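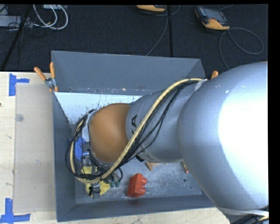
Will the club be ready to enter the bin-sorting event this spring?
The arm is on schedule, the vision software is running behind, and we plan to enter in the smaller of the two divisions.

Jistthorpe Robotics Club: Progress Report to the Dastar Fund
Last updated: March

Search this site Search Go

This report covers the second part of the grant. It was written by Alcides Leite, club advisor, with notes from the student leads.

Where we are

At the time of our first report the students could move the arm by hand control and not much else. They can now run a full pick cycle from a script: go to the start position, lower into the bin, close the gripper, lift, and move to the drop area. They write and load the scripts themselves. I check each one before it runs at full speed.

The practice bin is metal and is clamped to a wood table. We had trouble in the fall with the bin sliding when the gripper touched a wall, and the clamps fixed that. Small toy building blocks are the main practice parts. They are cheap and come in shapes that give the gripper different problems. A block lying on its side is harder to pick than one standing on its base, and most of the recent work has been on that case.

Test results

The event rules call for a run of 200 picks. Our last full run was done after school over two sessions. The arm missed 47 of the 200. Most of the misses were near the bin walls, where the wrist has to tilt to keep clear of the side. The students logged every miss by location and are working through the list starting with the corners.

The cables have also been a problem. They run along the outside of the arm, and when the wrist turns far in one direction they pull tight. Twice this stopped a run. Reinaldo Leite, who leads the hardware group, has changed the routing to leave more slack at the wrist. We have not had a stop from this cause in the sessions after the change, but we have not done another full run yet either.

Software

The Coso program, which is the students' own code for choosing the next part to pick, works well when parts are spread out. It does poorly when they touch or overlap. The group had planned to finish this before winter break and did not. Two of the stronger programmers also had fall sports, and I should have allowed for that in the schedule. They are meeting an extra afternoon each week until the event.

Spending

The money for gripper parts has been spent. We bought a spare set of fingers from Babić and are glad to have them. The travel money has not been touched. We would like to move part of the supplies line to pay for replacement cables, and I will send the form for that separately.

Students

Attendance has been steady. Every student who wants to run the arm has passed the safety check, including stopping the arm from the handheld controller. Newer members start by logging results and setting up the bin, then move on to scripts. The weak spot is written records. Some of the fall notebooks are too thin to be useful, and we now take the last ten minutes of each session for notes.

Before the next report

- Second full run with the new cable routing
- Coso working with touching parts
- Entry form and travel plan
- Wall and corner picks retested

Please send questions to me at the school office. I am free most days after 3:30.

Alcides Leite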